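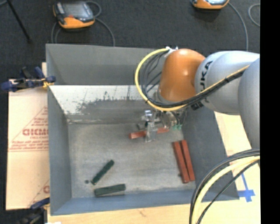

The menus are fine but the shopping list is still too long for one trip on the bus, according to a comment left under the February plan, and could we please have a week that doesn't need fresh herbs. We have had the same remark in other forms since the fall, and much of the work in this reporting period went into answering it.

Progress report to the Khurana Fund
Project: Weeknight Menus, Jillum and Busex
Report 2

Where the project stands

The weekly menu plan has gone out every Saturday morning without a gap since the last report. Each plan has five dinners, one soup or casserole meant to stretch over two nights, a shopping list sorted by store section, and a note on what can be made ahead. Plans are posted on the project page and printed copies are left at the Jillum library, the Busex laundromat and the front counter at Terkis Market.

The grant agreement called for 12 weekly plans in this period. All 12 were finished, tested and posted. It also called for a set of base recipes that the plans can draw on, so that a household that follows along for a few months gets used to making the same dough, the same pot of beans and the same white sauce in different dinners. We had promised 30 of these. The set is written and 30 recipes are now on the page, though a few still need a second round of testing in a small oven.

Changes made after reader comments

The shopping list has been cut down. In the early plans we listed everything a cook would need, including oil, salt, flour and other things most people already have. Those are now in a separate pantry list that appears once at the start of the month. The weekly list covers only what has to be bought that week, and it is split in two so that the heavy items (potatoes, canned tomatoes, milk) can be picked up on a different day from the rest.

Fresh herbs are now optional in every recipe. Where a dish tasted flat without them we changed the dish. The lemon chicken with parsley became lemon chicken with dried oregano and a little more garlic, and it has turned out to be one of the most requested dinners. The basil soup could not be saved and was dropped.

Several Busex readers asked for dinners that can be held for an hour or more when one person in the house works late. We have added a line to each recipe saying how it keeps on the stove or in a low oven. Baked pasta, chili and the split pea soup hold well. Fish does not, and we now put fish on Sunday.

We also tried a no-cook week during the warm spell. It got few comments and most of those were complaints. We will probably keep one no-cook dinner per plan in summer and leave it at that.

Recipe testing

Every dinner is cooked at least twice before it is posted, once by the person who wrote it and once by somebody in a home kitchen who has not seen it before. The second cook writes down the time they started, the time food was on the table, and anything they had to guess at. Those notes are the most useful thing we collect. They showed that our times were too short, mostly because we left out washing and chopping. All times on the page now include prep.

The notes also turned up some plain mistakes. The cornbread called for baking soda where it should have said baking powder, and that error was on the page for a week before a tester caught it. A correction was posted and the printed copies at Terkis were swapped out. The turkey meatballs gave no pan size. The cabbage rolls took so long that both testers ordered the recipe cut, and we replaced it with a skillet version that uses the same ingredients and skips the rolling.

The 1927 cookbook

Part of the grant was set aside for adapting recipes from the Jillum church cookbook of 1927. This has gone more slowly than planned. The book assumes a cook who already knows how to make most of what is in it, and many entries are just a list of ingredients followed by "bake until done." Amounts are given in teacups and lumps. Some dishes call for cuts of meat the meat counter at Terkis does not carry.

What works so far: the potato and onion pie, the brown bread, the apple dumplings and a ham and rice dish that we have made with much less butter. The brown bread went into a soup week and will go in again. We have given up on the molded salads. There is a good deal left in the pickles and relishes section, but canning needs tested directions for safety, and we do not want to post old ones. We plan to adapt a couple as refrigerator pickles only.

Spending

Groceries for testing are the largest expense and are running over the estimate. Eggs and ground beef account for most of it. Printing came in under, as the library has been letting us use its copier at the staff rate – we had budgeted for the copy shop. The two roughly cancel out and we do not expect to ask for more money in this period. Receipts are attached to the financial form.

We would like permission to move what remains in the printing line over to groceries. A short request is included with this report.

Problems

The project page is slow on phones, and most readers use phones. The recipe pages load, but the shopping list opens as a separate file that some people cannot save. We have put a plain text copy of the list at the bottom of each plan as a stopgap. A proper fix will have to wait for the summer, when there is time between plans.

Few comments come from readers who cook for one. The plans are written for four, and halving them leaves half a can of this and half an onion of that. We do not have a good answer yet. One idea is to note which dinners freeze in single portions – chili, meatballs, most of the soups – and build a separate list from those.

Printed copies run out early in Busex and last all week in Jillum. We have shifted part of the Jillum stack to the laundromat.

Next period

Weekly plans will continue on the same schedule. The remaining base recipes will be retested in a small oven and marked as done. We will write up the freezer list for people cooking for one and post it for comments before it is printed. Work on the old cookbook will move to the cakes, starting with the plain ones.

The next report will include the tester notes in full, as the Fund requested.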